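Refinishing a light tabletop: oil or poly?
Home and Furniture > Tables and Desks

ekau_porch wrote:
Hi all, long time reader, first real question. I picked up a secondhand table in February and I can't decide what to do with the top. It's a light beige wood with rounded corners and a nice fine grain, and I love the color, which is the whole problem. Every oil I've tried on other stuff has gone orange on me. The seller called it a Rekholm but there's no label anywhere so who knows. I paid 122 for it, and a new one that size at Prothero was 749, so I'm feeling pretty good about it and would like to not ruin it!

Top view, with a mug for scale:
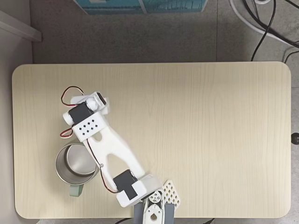
The top as it is now

It gets used every day, mostly for coffee and projects, dinner when people come over. What would you put on it?

planerhappy wrote:
Water-based poly, matte, three thin coats. It stays clear and you can set a mug on it without thinking. Sand lightly between coats and wipe the dust off really well. I did my kitchen table that way seven years ago and it still looks good.

flilincombe_el wrote:
Oh please don't put plastic on it. Hardwax oil, the kind with a little white pigment in it, keeps pale wood pale. And when you get a ring (you will get a ring) you sand that one spot and rub more in. Try doing that with poly.
- Eluned Lloyd

planerhappy wrote:
With poly you don't get the ring in the first place. I've seen plenty of oiled tables and they all look tired after a year unless the owner is out there every other month with a rag.

flilincombe_el wrote:
Twice a year! It takes me 21 minutes, I timed it once because my husband was complaining about the smell. And a scratch in poly is there forever.

IoloK wrote:
Before you two settle this, is it solid or veneer? Hard to say from straight above. Look at the edge and see if the grain on top carries over the side. If it's veneer I'd go very easy with the sander, or skip it and use a fine pad by hand. I went right through one at a corner and had to paint the whole thing.

ekau_porch wrote:
Good question, I hadn't even checked. I just got down on the floor with a flashlight and I think it's solid, the lines seem to run over the end. I'll look again in daylight. Eluned, does the white stuff look chalky? That's my worry.

flilincombe_el wrote:
Only if you leave too much on. Buff it off well and test underneath first.

planerhappy wrote:
Test both underneath, side by side, and put a wet glass on each one overnight. I know which one I'd bet on.

IoloK wrote:
Seconding the wet glass. Use coffee too, it's meaner than water.

ekau_porch wrote:
OK, doing both patches this week. Will post when they've dried.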